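Undeck — Current openings and calls
Home / Work with us / Open positions

Tabletop Activities Assistant (part-time, fixed term)
Reference: 438
Department: Hands-On Learning, Jostance Community Learning Center
Reports to: Ditte Blöndal, Head of Hands-On Learning
Start: September
Location: Hedegaard Building, ground floor

About the position

The Jostance Community Learning Center invites applications for the position of Tabletop Activities Assistant. The successful applicant will prepare, supply and put away the activity tables used in the Center's keyboard skills and object-handling sessions, and will support participants while those sessions are under way.

Hands-On Learning serves adults who are returning to everyday desk and table tasks after a long absence from them, older residents who wish to practice typing, and families who attend the open afternoon program. Sessions are small. Participants work seated, at their own pace, with ordinary things: a computer keyboard, cards, building blocks, boxed games and small packaged items. The tables are laid before each group arrives and are reset between groups, and the quality of that preparation has a direct effect on how much practice a participant receives in the time available.

The position was created when the keyboard sessions moved from the Trirnolar annex into the Hedegaard Building. It is funded for one program year, with the possibility of renewal.

Main duties

Preparing tables. The Assistant lays out each activity table according to the session sheet. In most sessions the keyboard occupies the middle of the table, with smaller items kept toward the edges until they are called for. The Assistant checks that felt surfaces are clean and flat and that nothing from the previous group has been left behind.

Caring for keyboards. Full-size keyboards are used throughout the program so that participants can practice the letter keys, the arrow keys and the number pad on one piece of equipment. The Assistant wipes keyboards between groups, tests every key at the start of the day, and removes from use any keyboard with a sticking or unreadable key. Repairs are not part of the job. Faulty equipment is labeled and placed on the returns shelf.

Keeping the object collection. The Center maintains a collection of small objects that differ in size, color, stiffness and surface. It includes toy bricks, printed cards, cardboard boxes, clear plastic boxes and flat packets. The Assistant signs items out and in, replaces those that are worn, and keeps like with like in the storage room, Room 407. Packets that carry a date are checked against the storage list at the beginning of each month.

Supporting participants. Under the direction of the session leader, the Assistant helps participants find a comfortable seat, explains the session sheet in plain terms, and moves items into or out of reach on request. The Assistant does not assess participants and is not expected to give medical or therapeutic advice.

Packing away. At the close of each day, all objects are returned to their bins, felt surfaces are brushed, and the room is left ready for the evening users of the building. A short written handover is completed in the room log — two or three lines are normally sufficient.

Other duties. The Assistant may be asked to help with the open afternoon program, to receive deliveries, and to attend one staff meeting each month.

The person we are looking for

Applicants must be able to show the following:

Experience of preparing a classroom, workshop, library, studio, playroom or similar shared space for use by others. Paid and unpaid experience will be considered equally.

A careful and orderly way of working, including the ability to follow a written layout and to notice when an item is missing or out of place.

Patience and courtesy with adults and children who may need extra time to complete a task.

Ability to read and write English well enough to follow session sheets and keep the room log.

The following would be welcome but are not required:

Familiarity with the basics of touch typing or with teaching keyboard skills to beginners.

Experience of looking after a lending collection of toys, games or teaching materials.

A second language spoken by residents of the district.

No formal qualification is necessary. Training in the Center's layouts, storage system and safety rules is given during the first month by Hafþór Arnardóttir, Senior Session Leader.

Hours and conditions

The position is for 5 mornings a week during program terms. Work begins at 8:30 a.m. and ends at 1:00 p.m., including a paid break. The open afternoon program is staffed by rota, and afternoon hours are offset against morning hours in the same month.

Pay is set according to the Center's support staff scale and depends on previous experience. The scale is sent to all applicants with the acknowledgment of their application. Paid leave is taken outside program terms wherever possible.

The work involves standing, bending, and carrying storage bins of moderate weight between Room 407 and the activity room. An elevator serves both floors. Height-adjustable carts are available, and applicants who would need other adjustments are encouraged to mention them at any stage.

All appointments are subject to two references and to the background check required for staff working with children and vulnerable adults. The cost of the check is met by the Center.

The work area

Activity tables are covered in felt, which reduces noise and keeps light items from sliding. Keyboards, blocks, cards and boxed items may share one surface during a session, and the Assistant should be comfortable keeping such a table in good order.

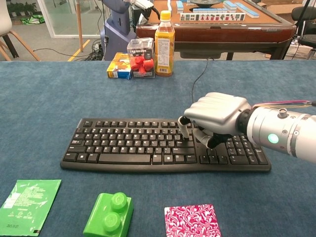

Activity table with keyboard, building block, patterned card and boxed items.

Applicants may visit the activity room before applying. Visits last half an hour and are held at 1:30 p.m., when the morning groups have finished. A visit does not form part of the selection process, and those who are unable to attend will not be at a disadvantage. Please arrange a time with the front office in advance.

How to apply

Applications should consist of a completed application form, a letter of no more than one page, and the names of two persons who can comment on the applicant's work. The form may be collected from the front office of the Hedegaard Building or downloaded through this listing on Undeck. Paper and electronic applications are treated in the same way.

The letter should describe a space, collection or set of materials that the applicant has looked after, and how it was kept in order. Résumés may be attached but will not be accepted in place of the form.

Applications received by 5:00 p.m. on the closing date shown on the form will be acknowledged in writing. Late or incomplete applications cannot be considered.

Selection

Shortlisted applicants will be invited to an interview with Ditte Blöndal and Hafþór Arnardóttir. The interview includes a short practical exercise in which the applicant sets a table from a session sheet, then clears it and returns each item to storage. The exercise is not timed, and questions may be asked throughout. Written notice of the outcome is sent to everyone interviewed, and feedback is given on request.

The Center is an equal opportunity employer. Applications are welcome from all qualified persons, and particularly from those who have themselves taken part in a Center program — former participants bring knowledge of the sessions that is of real value in this work.

Questions about the duties of the position should be addressed to Ditte Blöndal. Questions about the form, visits or adjustments should be addressed to the front office. Please quote reference 438 in all correspondence.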